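植鞣皮本子套到底要不要上油？养了三年的一点啰嗦话

版块：手作与旧物 > 皮革

半壶茶（楼主）
发表于 2020年6月27日

先给各位老邻居问个好，潜水很久了，一直看大家晒包晒皮带，今天终于攒够了话来开一帖。话有点长，手边有茶的先把茶倒上。

事情是这样的。我有一个植鞣牛皮的本子套，Patine 家的，A5 大小，原色，买的时候花了795块，当时心疼了好几天。刚到手那会儿颜色浅得像没烤过的饼干，我连茶杯都不敢往它旁边放。后来天天带着上班，开会垫在手底下写字，坐车的时候抱在怀里，慢慢就变成了蜜色，书脊那一道尤其深，是我手心握出来的。我很喜欢这一道，每次摸到都觉得日子没有白过。

问题出在今年春天。三月份家里一直开着暖气，我又有一阵子没怎么用它，再拿出来的时候发现翻折的地方发干，弯一下能看到细细的白纹。我一下子就慌了，上网查，结果越查越乱。有人说植鞣皮必须定期上油，不然就会裂；有人说手上的油脂就够了，额外上油等于毁皮；还有人说要先晒太阳再上油，有人说千万不能晒。我把收藏夹都塞满了，本子套还是那么干巴巴地躺着。 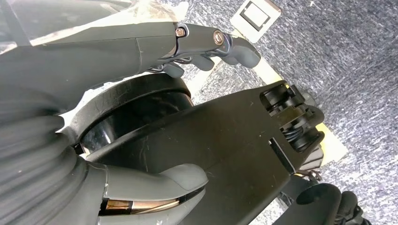 最后我还是没忍住，买了一罐 Clulov 的皮革膏，挑了内侧口袋的一角先试。用棉布蘸了一点点，打着圈抹开，等了一晚上。第二天那一角比旁边深了两个色号，我又慌了，以为闯了祸。过了一个星期再看，颜色退回来不少，和旁边只差一点点，不凑近看不出来。于是壮着胆子把整个外皮都薄薄抹了一遍，翻折处多抹了一遍。现在摸上去是润的，白纹浅了很多，但还在。

所以想请教各位：这种白纹是真的要裂了，还是只是表面发干？还有就是以后多久抹一次合适？我知道这个话题在咱们版里吵过不止一次，我把旧帖翻了翻，也没翻出一个准话，干脆重新问一遍，大家多担待。

阿灯
回复楼主

楼主别慌，听你的描述我觉得八成没事。翻折处的白纹有两种，一种是皮里面的蜡和油被挤到表面来，用指腹搓热了会消掉，那是好东西，说明皮子里头有料；另一种是皮面纤维真的断了，搓了不消，拿指甲轻轻刮会有一点毛毛的感觉。你先搓一搓，搓完了再来说。

至于多久抹一次，我自己是换季的时候看一眼，觉得干了就抹，觉得不干就放着。我有个卡包用了好些年，统共也没抹过几回，照样好好的。天天在手里盘的东西，缺油的机会真的不多。倒是那些收在柜子里舍不得用的，往往最先出毛病，我妈有一只老皮箱就是这样，宝贝了半辈子，拿出来提手一拎就断了，她难过了好久。所以我总劝人，买了就用，用旧了才好看。

柿子树下
回复楼主

我来唱个反调，楼主不要生气。我是坚决不给本子套上油的。

理由也简单，本子套里面夹的是纸。你皮子吃进去多少油，它日后就会慢慢往外吐多少，最先遭殃的就是紧贴着它的那几页。我以前有一本旅行日记，写了整整一个夏天，就因为我手欠给套子上了厚厚一层貂油，后来封面和头几页都洇出了黄黄的油印，钢笔字也跟着发虚。那本日记我到现在都不太愿意翻开，翻开就难受。

包也好，鞋也好，你们爱怎么抹怎么抹，里面又不装纸。本子套我只用干的马毛刷刷灰，再用手搓。干就干一点，皮子没有大家想得那么娇气。

半壶茶（楼主）
回复 柿子树下

一点都不生气，谢谢你提醒！纸这一层我真没想到，光顾着心疼皮子了，赶紧去把里面的本子抽出来看了一遍，还好，只有内侧口袋那一角贴着的纸稍微有点发黄，里面的字没事。我写的东西也没什么要紧的，多半是买菜单子和做梦记的胡话，可是真洇了也舍不得呀。

回复 阿灯：搓过了，白纹消了一大半，剩下靠近书脊的一小段搓不掉，刮起来也不毛。这算哪一种呢？

老算盘
回复 阿灯、柿子树下

两位说的都有道理，不过我看你们说的压根是两样东西。貂油是软的，流动性强，吃进去容易跑；Clulov 那种膏里面蜡的比例高，抹薄了再抛干净，跑得就少得多。柿子那本日记的账，我觉得要算在“厚厚一层”这几个字上，换谁家的东西厚厚一层都得出事。

我修了很多年旧书和旧皮具，纯粹是爱好，没拿它吃过饭。手里最老的一件是67年的一个公文夹，收来的时候硬得像块瓦片，折都不敢折。我拿棉签一点一点地喂油，喂一回歇十来天，前后弄了一个冬天才敢打开。打开了里面还夹着一张洗衣店的单子，字迹清清楚楚，我原样给它夹回去了。 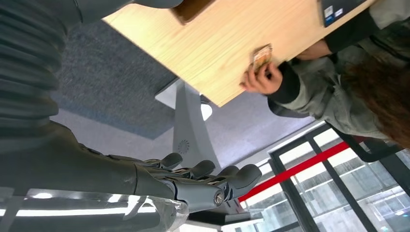 喂油这件事急不得，尤其是老皮子。表面看着吸得很快，像沙地喝水一样，你就忍不住一直给，等到它突然不吸了，里层早就过头了，皮会变得软塌塌的，像泡过的饼，再也挺不起来。我年轻的时候毁过一条很好的皮带，到现在还挂在工具墙上提醒自己。所以不管新手老手，我都劝一句：每次给的量，少到你觉得不过瘾，就差不多了。

楼主剩下的那一小段，我估计是折痕，用久了都会有，别管它。真要管，拿骨头棒或者光滑的勺子背，顺着折痕慢慢压几下，会服帖一些。

芦花鸡不下蛋
回复 老算盘

前辈这段我抄到本子上了！想跟着问一句，线要不要也保养？我的本子套是自己缝的，用的 Pitkänen 的麻线，上过蜡，才用了几个月，边上就起毛了，黑乎乎的一条，怎么看怎么别扭。皮子倒是越来越好看，就显得线特别寒碜。

我是去年才开始学的，家里人都笑话我，说一个连扣子都钉不牢的人居然缝起皮子来了。头一件做的是钥匙包，菱斩打歪了，针脚一会儿高一会儿低，像小孩子画的波浪。可是我还是每天带着它出门，谁夸我我就跟谁多聊几句，哈哈。

柿子树下
回复 芦花鸡不下蛋

线起毛多半是缝的时候蜡没吃透，又在孔里来回磨的。你拿一小块蜂蜡在线上蹭几下，再用电吹风的低档远远地吹一吹，然后用布按平，能好看不少。注意远远地吹，凑近了皮子先受不了。

还有，钥匙包别扔，留着。我头一件早就送人了，后来想看看自己当初缝成什么样，人家也找不着了。

阿灯
回复 老算盘

前辈，蜡多的膏我倒是有点不同的看法。蜡抹多了会堵，皮面是亮了，手上的油反而进不去，颜色养得特别慢，还容易留指纹印子。我有一回跟风，用 Kuter 的硬蜡把一个笔套封了一层，头两天美得不行，逢人就掏出来，后来发现它死活不变色，别人的同款都成焦糖了，我的还是奶白的，边角还掉白屑，像起了头皮屑。最后我拿温热的湿布一点一点把蜡请下来，费了老大的劲。

所以我的意见还是：天天用的，手就是最好的油；蜡是给怕水的东西用的，比如鞋。

老算盘
回复 阿灯

硬蜡封面和薄抹一层膏还是差得远的，不过你说养色慢，这个我认。各人图的东西不一样，有人图颜色，有人图结实。我是图它比我活得久的那一种，颜色慢一点我等得起。你们年轻人爱看它一天一个样，也没什么不好。

另外说一句湿布，温热的湿布擦植鞣皮，一定要整面擦到，只擦一小块干了会有水印圈，那个圈比什么都难弄。

柿子树下
回复 老算盘

我还是保留意见。薄抹也是抹，纸是一辈子的事，皮套坏了可以再换一个。前辈那张洗衣单没事，我替你高兴，可是也许只是运气好呢。谁要是真的有重要的本子，我劝他至少在皮和本子之间垫一张硫酸纸，垫着又不费事。

半壶茶（楼主）
回复大家

我今天一边做饭一边刷帖子，差点把汤烧干了。谢谢大家，没想到一个本子套能引出这么多经验来，比我收藏夹里那一堆文章加起来都管用。

我把自己打算怎么办说一说，你们看看有没有毛病。第一，先把里面的本子抽出来单放，套子空着晾一个星期，等那股膏味散掉再装。第二，装的时候听柿子的，前后各垫一张硫酸纸，家里正好有描图剩下的，描图本一本74张，我哪年哪月也用不完。第三，今年不再抹了，就靠手养，到了冬天开暖气之前看一眼，要是干了再薄薄来一层，薄到不过瘾为止。书脊那道折痕我晚上用勺子背压了压，果然服帖了，摸上去滑溜溜的，我来来回回摸了好半天。

另外有几位朋友给我发了站内信，问得都挺像的，我一个一个回也回不过来，就拣一个写在这里，答得不对请前辈们指正。

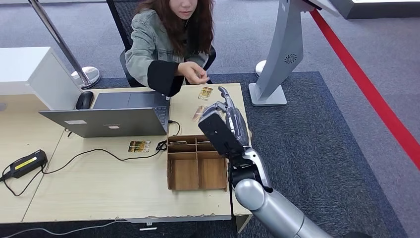 新买的原色植鞣皮本子套，到手以后要不要先晒太阳再用？

隔着玻璃在窗边放几天就可以，每天翻一翻面，让颜色匀着深下去，同时避开正午的直晒。晒过以后皮面会稍微耐脏一点，刚上手那阵子不容易留下深浅不一的手印。嫌麻烦的话直接用也行，只是头一个月手要干净，别刚剥完橘子就去摸它。

我自己当初就没晒，封底现在还留着一个拇指印，颜色比旁边深一圈，看久了也看顺眼了。

芦花鸡不下蛋
回复楼主

剥橘子这条说的就是我，呜呜。我那个本子套上有一块橘子皮油的印子，擦也擦不掉。

汇报一下，蜂蜡蹭过了，吹风机也远远地吹了，线服帖多了！就是按的时候布没选好，掉了一点绒毛粘在蜡上，我拿镊子夹了半个晚上。下次换不掉毛的布。

阿灯
回复 芦花鸡不下蛋

旧T恤剪一块就行，洗得越烂越好，我家现在的旧T恤都是排着队等着去擦皮子的。

橘子油的印子你就等它慢慢融进去，等整块皮都深了就不显了。我的卡包上有一滴咖啡，当时气得晚饭都没吃好，现在要我指给你看，我得找半天。

老算盘
回复 柿子树下

硫酸纸这个主意好，我服气。不过要挑厚一点的，薄的受潮会起皱，硌在里面写字不舒服。我回头给我那个公文夹也垫上，顺便看看那张洗衣单。

柿子树下
回复 老算盘

前辈看了回来说一声，要是一点油印都没有，我就再考虑考虑。我只说考虑啊，没说改主意。

老算盘
回复 柿子树下

看过了。纸边上有一条很淡的黄，在折角那里，字没有受影响。纸本来就老了，是油还是年头，我也说不准，咱们算打个平手吧。硫酸纸我已经裁好放进去了，多裁了几张，留着给下一本用。

半壶茶（楼主）
回复大家

平手好，平手好。套子还在书架上晾着呢，味道已经淡了很多，等装回去我再来给大家晒晒颜色。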